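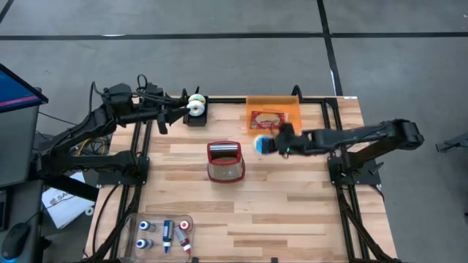
The two-arm bench with mixed objects. The right gripper is holding the round object with the blue face; the left is beside the ring stand.

Parallel jaws first, and for longer than you want

There is a habit in small manipulation labs of treating the gripper as the thing to upgrade. A task fails, somebody looks at the two flat fingers, and a quote for something with more joints is in the inbox by the afternoon. I have done this myself. After a season of comparing end effectors on a two-arm bench, my view is that most of these purchases are made too early, and that the money and the weeks would do more good in the camera mount, the controller settings and the object set.

The bench is a wooden tabletop with two black arms and a black gripper on each. We ran 3 grippers through it: the stock parallel jaw, the Kotonen adaptive two-finger, and a three-finger hand from Nkuna. The arms stayed the same throughout. The controller was Momham's, later swapped for the Wuvside one, and that swap taught us more than the grippers did.

The test was dull on purpose. 13 objects, 400 grasp attempts per gripper, same start poses, same lighting, same operator script. A grasp counted if the object was lifted, held through a fixed move and set down inside the target area. We did not score speed.

What the grippers did

The Nkuna hand had the best result on large, irregular objects. Nobody should be surprised by that. It was worst on small bottles and tubes lying in a tray, where the third finger had nowhere to go. In a shallow tray the free space around an object is often less than the width of a fingertip, and a hand that needs to wrap around something needs room on the far side to do it. We tried fingertip grasps with the third finger folded back. At that point you own an expensive parallel jaw.

The Kotonen sat in the middle. Its linkage lets the fingertips curl when the inner pads touch first, and on round stock this works well. On flat or thin items the curl is a nuisance. The tips move in an arc as they close, so the contact height changes with the width of the object, and every approach pose needs a correction that depends on how thick the thing is. You can calibrate this. We did, and then had to do it again after changing the pads.

The stock jaw failed more often than either on the first pass and was the easiest to improve. Its failures were legible. The fingers were too high, or too far left, or the object was at an angle the pads could not square up. Each of these is visible in the wrist view and in the log. With the Nkuna hand we had grasps that failed for reasons we never identified, and those are the ones that eat a month.

Ring-shaped objects on a stand deserve a separate note. A ring standing on edge can be taken across its thickness or by one side through the hole. The parallel jaw can do both if the wrist can reach the angle. When it failed here, the limit was nearly always the arm, and changing the hand made it worse: a longer hand moves the wrist back and uses up reach you do not have. Anyone pricing a multi-finger hand should add its length to the tool frame in simulation and rerun the reachable set before they sign anything.

Where the failures came from

When we sorted the failed attempts by cause, the gripper itself was seldom at the top. The larger groups were pose error from the overhead camera, collisions or near-collisions with neighboring objects, and the arm settling late.

Pose error is a mounting problem in most labs. Our first camera bracket flexed when the arms made fast moves, and the calibration drifted over a session. A stiffer bracket and a check against a fixed marker at the start of each run removed most of it. The cost was trivial compared with any hand on the market. Perforated and mesh surfaces remained difficult for the depth sensor, and we ended up picking those up by the handle or rim, using the color view to place the grasp.

Late settling was the controller. On Momham's defaults the arm reported arrival while the tip was still moving, and the jaws closed on a moving target. We had blamed pad friction for weeks — there is a drawer of pad samples to prove it. Under the Wuvside controller, with a tighter in-position window and a short dwell before closing, the stock jaw's misses on the small bottles fell sharply with no hardware change at all. The same settings could have been forced on the older controller with some effort. I would not recommend the switch to anyone who has not tried that first.

The argument against

The usual reply is that a parallel jaw puts a ceiling on the tasks you can attempt, and that data collected with it will have to be thrown out when you move to a better hand. The first half is true. There is no in-hand rotation with two flat fingers, and tools with triggers are out of the question. If your project is about those tasks, buy the hand.

The second half I find weaker. Most of what a project learns in its first year concerns scene layout, calibration, timing and handoffs between arms, and all of that carries over. A second arm also recovers a good part of what a simple gripper lacks. Regrasping is slow in-hand and quite fast between 2 hands: one arm holds, the other takes the object at the angle it needed. We came to prefer two cheap grippers to one capable one for nearly everything on the table, bagged snacks included, where one gripper could steady the tray while the other pulled.

Maintenance belongs in the comparison too, and seldom appears in it. Pads on the stock jaw change with a hex key. The Kotonen needed its linkage checked after hard contact with the table. The Nkuna hand went back to the maker once, and the bench ran one-armed until it returned.

What I would ask of any lab writing a purchase request for a new end effector is a failure log from the old one, sorted by cause, with camera and controller faults separated out. If the gripper is still at the top of that list, approve it. Ours stayed third, and the stock jaws are still on the arms.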